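Laminate floors: the questions we get most

Updated in January. We don't sell flooring and nobody pays us to recommend any.

Is laminate really waterproof now?

Some of it will put up with a spill for longer than it used to. Read the small print before you believe the word on the box. The Inero range says "waterproof" in large letters on the front, and the leaflet inside says standing water should be wiped up promptly and that damage from leaks isn't covered. I'd call that water resistant. The top surface was never the weak spot anyway. Water gets in at the joints and at the cut edges under the skirting, and once the board has swollen it stays swollen.

Do I need the expensive underlay?

Probably not. You need one that suits the subfloor, and over concrete you need a damp barrier, either built in or laid separately. Past that, the claims get woolly. The shop in Zaltness quoted me 66 pounds a roll for a "comfort acoustic" underlay and couldn't tell me what it had been tested on. Thick, squashy underlay can make things worse, as the boards flex and the click joints take the strain. Check the thickness the board maker allows and buy the cheapest one that meets it.

Can I use a steam mop?

Most guarantees say no. Mop makers say yes, with a footnote. I know which of the two will be paying for a new floor, and it's neither of them. A well wrung-out cloth and plain warm water will do nearly everything.

What about special laminate cleaner?

I used Clellel for a whole winter on one half of the hall and a drop of washing-up liquid in a bucket on the other. I couldn't tell the halves apart, apart from the smell. If your floor looks streaky or dull, the likely cause is too much product, so try going over it twice with clean water before you buy another bottle.

Do scratches come out?

No. The wood grain is a printed layer under a hard clear coat, so you can't sand it and you can't oil it. Wax filler sticks hide a small chip if you match the colour, and two sticks mixed usually match better than one. Fine scuffs often turn out to be rubber or dirt sitting on top, so rub them with a dry cloth first. Lighter, mid-brown boards tend to be kinder here than very dark ones, where every hair and crumb shows as well.

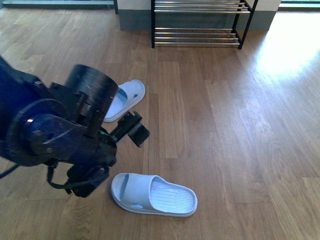 A reader in Zaltness disagrees about the wax sticks, and says hers lasted less than a month by the back door before the filler lifted out. She ended up swapping the board with one from under the sofa, and reckons anyone laying a new floor should put a spare pack in the loft and forget about repair kits. I can't argue with the spare pack. Patterns are dropped all the time, and a near match looks worse than the chip.

Is a 50-year guarantee worth anything?

Not much. Ask for the terms in writing and look for the words "wear-through". That normally means the pattern has worn away completely over a patch of a stated size, away from the edges. Dents, swelling, squeaks and fading are dealt with somewhere else or left out. Many also shrink in value each year. And have you ever kept a receipt for that long?

How much should fitting cost?

Paterson wanted 850 to fit one living room, boards not included, and the price came down the moment I asked what the "preparation" was. Get 3 quotes and have each one list lifting the old floor, levelling, trims and doors separately. Trimming doors is the one that gets forgotten.

Why does my new floor bounce?

Usually the subfloor isn't flat. Sometimes the boards have been laid tight to the wall with no gap, and they've pushed up in the middle. Take off a length of skirting or beading and look. If there's no gap, ring the fitter before you touch anything else, and don't let them tell you it will settle.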